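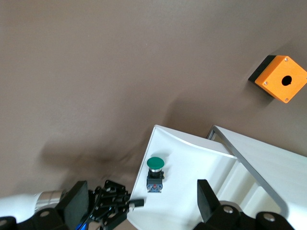

Green mushroom-head button, still in the tray, with the orange box it is meant for.

The button kits: are they worth it?

By Zodwa Adams

The assembly bench has been talked up in this newsletter before, so allow me a grumble. The idea is simple enough. You get an orange and black box with a round hole in the top, a green button with a chrome ring, and a white tray to keep the parts in. Put the button in the hole, line it up with the little notch, fasten it from behind. Felicidad Lagman tells new members it takes 3 minutes. My first one took 17, and I have been wiring lamps since before she joined.

The notch is my main complaint. It sits at the top of the hole and it is small. Anyone with tired eyes will turn the button twice before it drops in. The instructions from Colia give this one line and then spend half a page on the screws, which you don't have to touch.

I am also not convinced by the tray. It looks smart, but I would trade all those channels for a plain dish with a label on it.

Imelda Javier disagrees with me on every point and says the kits have brought in people who never came to the soldering nights. Maybe so. I'd like to see if they are still coming in June. Try one yourself and leave your notes in the folder on the bench.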